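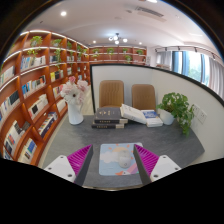

Stirnby Supper Club: Minutes, January 22, 2024

2 min read

Held at Joanne Sugden's house. Joanne in the chair, mostly because it was her chair. Liam Pickering took notes and accepts no blame for them.

1. Last minutes
Approved after "burned" was changed to "well done" in the line on Liam's lamb.

2. Money
We have $252 in the tin. Liam moved that we buy a second-hand smoker. Joanne asked where it would live. Motion withdrawn.

3. The blog
The onion tart post got 78 readers, our best yet. The post on Liam's trip to Bickerstaff, which had no recipe and a long passage on parking, got two. Liam knows who they are and has thanked them both.

4. February supper
Theme is pies. Joanne will do chicken and leek. Liam offered a fish pie and was asked whether it was the same fish pie. He said it was an improved one. Agreed, with the chicken pie to be made larger. 21 places, names to Joanne.

5. Pans
The big Drumiron casserole is still out on loan. Whoever has it, please bring it back, with the lid if you two are still together. The Zosska mixer makes the noise again. Liam to look at it. Joanne to look at Liam looking at it.

6. Any other business
Whether crumble counts as a pie. Discussed for longer than items 1 to 5. Held over.

Closed when the cheese ran out.

Shares: 2
Comments: 21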